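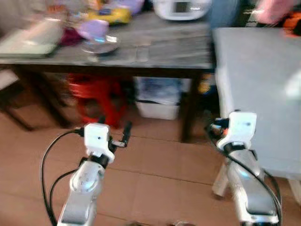

Desk clutter is the buildup of objects on a work surface beyond what the task at hand requires. The term has no agreed definition, and most attempts to supply one rest on the taste of whoever is writing. A dark gray table with many items on its top, like the one shown, would be called cluttered in one handbook and well stocked in another. Surveys that claim to measure clutter usually ask people to rate their own desks, so they record mood at least as much as mess.

History

Complaints about crowded desks are often said to be a product of the modern office. A household manual from Trarndale, dated 1739, already scolds clerks for letting papers "lie upon papers." Popular histories treat the manual as proof that the problem is very old. It may show only that its author disliked clerks. No other copy is known, and the date appears on a binding that was replaced later.

Claimed effects

Clutter has been blamed for poor focus, lost time, and bad sleep, and credited with helping creative thought. Support for either side is thin. The study cited most often in tidying guides, by Lợi Văn, followed 300 office workers at the Tarar shipping offices for two weeks. Those with clear desks reported finding documents faster, but they also had fewer documents to find. Khang Vũ repeated the work at a smaller site and saw no difference once job type was taken into account. The guides rarely mention the second study.

Clear desk rules

Some employers require staff to empty their desks each night. The furniture maker Zidlow promoted such a rule along with its own line of lockable cabinets, a connection its brochures did not dwell on. Fando dropped a similar rule after nine months. Managers there said the papers had moved into drawers, where they were harder to find.

See also: Filing, Office furniture, Hoarding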